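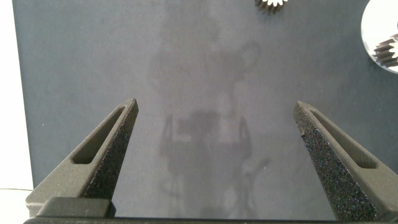

Notburga Wyss merkte zur ersten Fassung an, die Spalte mit den Ortsnamen sei ohne Erläuterung kaum zu benutzen, weil dieselbe Gemeinde in drei Schreibweisen auftauche. Die Schreibweisen sind jetzt in einer eigenen Datei zusammengeführt, siehe Abschnitt Dateien.

Clinari — Sammlung handschriftlicher Kochrezepte

Stand: Juni 2023

Überblick

Clinari enthält Abschriften von 1.209 Rezepten aus privaten Kochheften. Die Hefte stammen aus Haushalten im deutschsprachigen Alpenraum. Abgeschrieben wurde zeilengetreu, also mit den Abkürzungen, Streichungen und Randnotizen der Vorlage. Eine normalisierte Fassung liegt für 400 Rezepte vor. Für die übrigen gibt es nur die zeilengetreue Abschrift.

Dateien

rezepte.csv — eine Zeile pro Rezept, Trennzeichen Semikolon, UTF-8
normalisiert.csv — Rezepte in heutiger Rechtschreibung, Mengen in Gramm und Milliliter
hefte.csv — Angaben zu den Heften (Format, Schriftart, Zustand)
orte.csv — Schreibweisen der Ortsnamen und die jeweils gewählte Hauptform
masse.txt — Umrechnung alter Maße, mit Fundstellen

Felder in rezepte.csv

rezept_id: laufende Nummer, wird bei Löschungen nicht neu vergeben
heft_id: Verweis auf hefte.csv
titel: Überschrift wie im Heft, leer, wenn keine vorhanden ist
text: Abschrift, Zeilenumbruch als senkrechter Strich
ort: Ortsangabe wie im Heft
hand: Kennbuchstabe der Schreiberhand
unsicher: 1, wenn mindestens eine Stelle nicht sicher gelesen wurde

Unsichere Lesungen stehen im Text in eckigen Klammern. Ein Fragezeichen in der Klammer bedeutet, dass auch eine zweite Person die Stelle nicht lesen konnte. Durchgestrichene Wörter stehen zwischen Tilden.
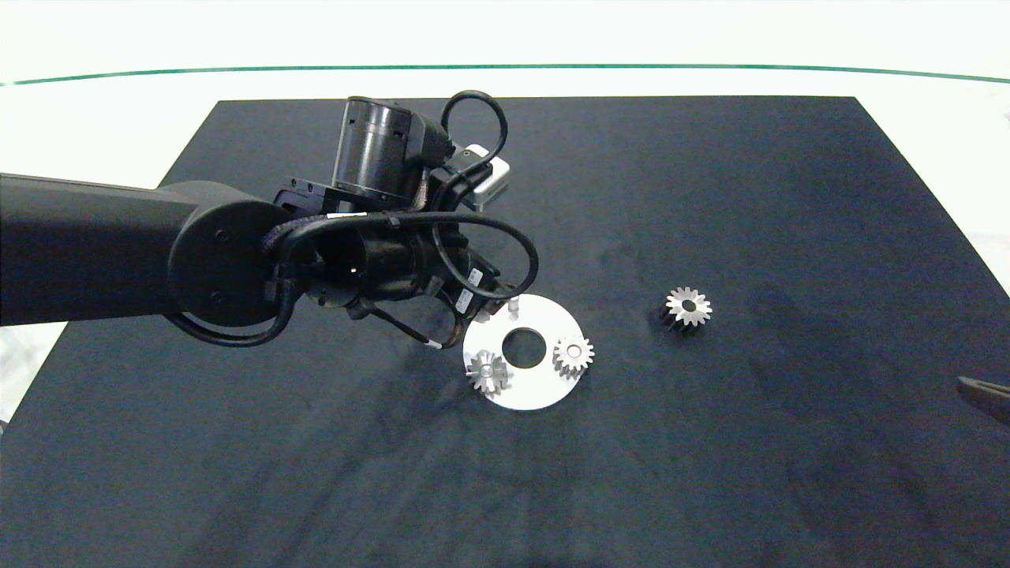
Warum sind die Mengen in rezepte.csv nicht umgerechnet?
Die alten Maße waren regional verschieden, und bei vielen Heften ist der Ort nicht gesichert. Umgerechnet wird deshalb nur in normalisiert.csv, und auch dort nur, wenn masse.txt eine Fundstelle für die Gegend nennt.

Bekannte Mängel

Backrezepte sind stark überrepräsentiert. Alltagsgerichte wurden selten aufgeschrieben, Suppen und Eintöpfe fehlen in vielen Heften ganz. Aussagen darüber, was tatsächlich gegessen wurde, lassen sich aus der Sammlung nicht ableiten.

Bei Heften in Kurrentschrift werden e und n gelegentlich verwechselt, vor allem in Eigennamen. Korrekturen bitte mit rezept_id und Zeile melden.

Einige Rezepte sind aus gedruckten Kochbüchern abgeschrieben, ohne dass das Heft darauf hinweist. Erkannte Fälle tragen im Titel den Zusatz (Druck). Die Suche danach ist nicht abgeschlossen.

Änderungen

Version 3: orte.csv ergänzt, Feld unsicher eingeführt, doppelte Einträge entfernt. Die im März gemeldeten Lesefehler in den Einmachrezepten sind berichtigt.

Nutzung

Die Abschriften dürfen mit Nennung der Sammlung frei verwendet werden. Namen lebender Personen wurden durch Initialen ersetzt — wer in einem Heft trotzdem einen vollen Namen findet, meldet ihn bitte vor einer Veröffentlichung.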